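Reading the Long Books: Progress Report to the Wetby Fund
Submitted by Usha Devadiga, Gendale Library Reading Project
3/19/18

Your guidelines ask for a report that is "candid and outcome-focused." I can promise the first one.

To recap what you paid for: a year of evening groups in which adults who say they always meant to read the big nineteenth-century novels would sit down and read them. Two groups, one at the main library in Gendale and one at the Utura branch across the river. Free copies for anyone who wants one. Tea. Your grant covers the books, the tea, my hours, and a line called "evaluation," which is what you are now reading.

Where we are in the books

The main group finished Middlemarch in December, three weeks behind the schedule in our application. The schedule had been drawn up by me, on a train, using a page count from an edition with larger pages than the one we ended up buying. We voted to push Bleak House back instead of skipping the last part of Eliot, and I think the vote was right. Several people who had been quiet all fall had a great deal to say about Dorothea's second marriage, most of it against.

Bleak House is now under way and going faster than anyone expected. Dickens wrote it to be read in installments and it shows. People come in wanting to know what happens next, something I did not once observe during the chapters on hospital politics in Middlemarch. Opinion on Esther Summerson splits the room. One half finds her a patient young woman in a hard spot. The other half would like her to stop telling us how everyone praises her. I have been asked to rule on the matter and have declined, though my face apparently gives me away.

The Utura group chose differently, as they were entitled to do. They were offered Middlemarch and picked The Woman in White, on the grounds that it had a crime in it. They finished early. They then asked for The Moonstone, finished that early too, and have started on Mary Elizabeth Braddon without telling me. I learned about Lady Audley's Secret from the interlibrary loan desk. Your officer asked on our last call whether the two groups were "reading at parity." They are not. One is reading Victorian fiction and the other is devouring it.

Attendance and numbers

You asked for figures in a single place, so:

Copies given out to date: 175
Individual attendances, both groups, since the start: 407
Grant money unspent: $2,860
Groups: 2

A few notes on those. An attendance is one person at one meeting, so it includes the same faithful people over and over, and it also includes a man who came in to get out of the rain and stayed for the death of Krook. He has been back every time since. Copies given out is higher than the number of readers because people lose them, lend them to sisters, and in one case drop them in the bath. We replaced the bath copy. I have entered it under "supplies."

The unspent money comes mostly from the guest lecture we did not hold. Our speaker withdrew twice, the second time by postcard. I would like to move that amount into books for the final quarter and have filled in your change request form, including the section on risk. I put down "length."
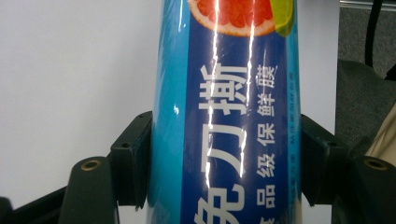 The other change I should report is the switch in editions. Our application named a clothbound set, very handsome, which the distributor, Karppinen, then told us was out of stock until further notice. They offered a paperback with good notes and small type. We took the paperback. The notes have been a success, perhaps too much of one, as several members now read the notes first and arrive knowing the whole plot. The small type has not been a success. For Bleak House we bought a dozen large-print copies, which come in two volumes and weigh about what you would think. They went on the first night, and not only to the people who needed them.

What has worked

Reading aloud. We hadn't planned on it. The application talks about "structured discussion led by a facilitator," and for the first month that is what people got, with handouts. It was like a dentist's waiting room. Then one evening nobody had done the reading, me included, and so we went around the table and read the chapter where Mr. Brooke tries to give his election speech. People laughed out loud at George Eliot. After that I threw out the handouts, and we now open every meeting with ten minutes of reading aloud. Anyone may pass. Very few do. There is some competition over who gets to be Mr. Guppy.

Letting people skip. I used to be strict about this and I'm a little ashamed of it now. A member told me she had jumped over every page of Chancery procedure and was enjoying herself, and I heard myself start to say something about Dickens's intentions. She has read more pages of him than I had at her stage, fog or no fog. The house rule is that you may skip as long as you own up.

The shared reading diary. It's a plain notebook that goes home with a different person each time. You asked for participant feedback, and I offer three entries with permission: "Casaubon is my brother-in-law." "Too many characters but I suppose there are in life." "I cried at Jo the crossing sweeper and missed my stop." I did try the printed survey you sent. Asked to rate the nineteenth-century novel on a scale from one to five, most people wrote in the margins, and one returned it with the punctuation corrected.

What has not worked

The online forum. We built it because the application said we would. It contains one post from me saying welcome, one reply from me testing the reply button, and a long advertisement for gutters. I propose that we let it go.

The joint meeting. In January we brought both groups together to compare Eliot and Collins. I had pictured a friendly exchange. Utura arrived with a list. Their view was that Middlemarch could have used a locked room, a forged register or at the very least a count with white mice. The main group took this badly. Tea was drunk on separate sides of the room. I still think a second one is worth trying, with a book neither group has read and so neither can be smug about. The Mill on the Floss has been suggested and so has Trollope.

Younger readers. We said we hoped to reach people under thirty. We have reached a couple of them, and they are excellent, and they are very tired of being asked what young people think. Moving the Utura meeting later in the evening may help those who work retail hours. Beyond that I don't have a clever plan, and I'd sooner say so than invent one for this section.

The next quarter

The main group will finish Bleak House. I am fairly confident of this, having now used the correct page count. After that they have voted for Barchester Towers, on the understanding that it is short, an understanding I did nothing to disturb. Utura will go on with Braddon and then wants Sheridan Le Fanu, at which point I expect the branch to start leaving the lights on in the stacks.

I would also ask you to think about the question of renewal sooner than your calendar calls for. Both groups have begun talking about next winter as though it were settled, and somebody has already put in a request for Vanity Fair. If the answer is going to be no, I would like to have time to break it to Utura gently, and possibly from a distance.

Receipts are attached in date order. The one with the tea stain is for tea.

Usha Devadiga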